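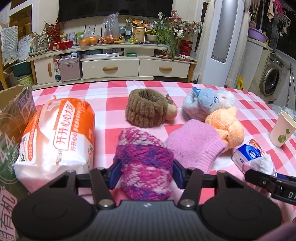 What to do with leftover yarn

I have a drawer that no longer closes, and I blame sock yarn. Every project leaves me a little ball too big to toss and too small for a hat, so in June I finally dumped the lot on the bed and sorted it by thickness. Color can wait – thickness is what ruins a blanket!

Daranee Pongsiri talked me into a scrap blanket in garter stitch squares, 13 across, and I'm hooked. I weigh each ball on the kitchen scale first. For my squares, 7 grams gets me through with a tail to spare, and anything lighter goes in the pompom jar. Weave in your ends as you go (I didn't, and I spent two whole evenings with a needle and bad TV).

If your drawer looks like mine, bring a bag to our next swap. Xinyi Long is after greens, any weight, and I'll take all the gray you've got.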